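What 731 demonstrations do and don't buy

Pacheco has published the first set from its button-sorting collection, and the number going round is 731. That is how many times an operator guided a pair of arms through clearing a tray of push buttons into coloured bins, with every joint angle, gripper position and camera view saved along the way. The announcement calls this "a foundation for general dexterity". I have read the notes that came with it twice, and I would like to take some air out of that phrase.

The work itself is honest enough. A person moves the arms from a pair of matching handles, the recordings go into a store, and a model is trained to produce the same sort of motion when it sees the same sort of view. Pacheco used 3 operators and, to its credit, says so. It also says that most of the examples came from one of them, though you have to read as far as the appendix to find it. If you have ever watched two people load a dishwasher you will know why this matters. The model learns the task and it also learns the person: how high they lift before moving across, how long they dither over a grasp, which arm they favour when either would do.

Then there is the question of what changed between one example and the next. The notes talk about "varied starting layouts". I went through the layout list, and variety here means the buttons begin in different parts of the same tray, on the same mat, between bins that hardly shift. The lighting was held steady on purpose. That makes for clean data and a nice smooth training curve, and it tells us very little about what happens when somebody swaps the tray or opens the blinds.

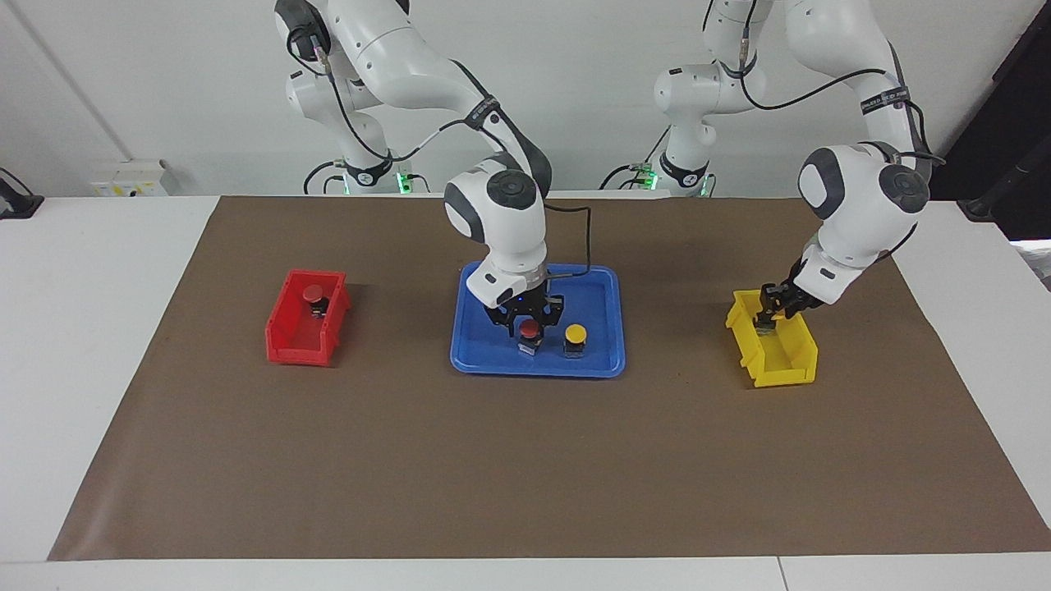

Harsh Sisodia, who looks after training runs at Sevanance, was more generous than I am when I rang him. His view is that narrow sets are useful if you treat them as narrow, and that his own team would rather have one dull task recorded properly than a heap of clever ones recorded badly. "You can see straight away when a policy has learned a tidy task," he told me. "What you can't see is whether it has learned anything else, and people tend to assume it has." He would like every release to come with a held-out set gathered in another room, by another operator, with other bins. Pacheco's doesn't. Its test examples were drawn from the same sessions as the training ones, so a high score mostly shows that the model remembers where it was brought up.

I was also puzzled by how failures were handled. Runs with a dropped button were thrown away, except where the operator recovered within 5 seconds, in which case they were kept and given no label. So the model sees a few fumbles and has no way of telling them from the proper way of doing things. Maltura went the other way with its October release and marked every recovery by hand. It was slow and by all accounts miserable work, but those labels are the part other groups have made most use of since.

None of this makes the set worthless. The files open, the timestamps on the two arms agree — I have lost whole afternoons to releases where they didn't — and the licence lets you do more or less what you like. If you have a similar pair of arms and want something to test a training pipeline against, download it. Plivex has already written a loader, and it worked for me after I changed 2 lines in the settings file.

Pacheco says a second round is planned, with more objects and a second site. I'd ask for the second site first.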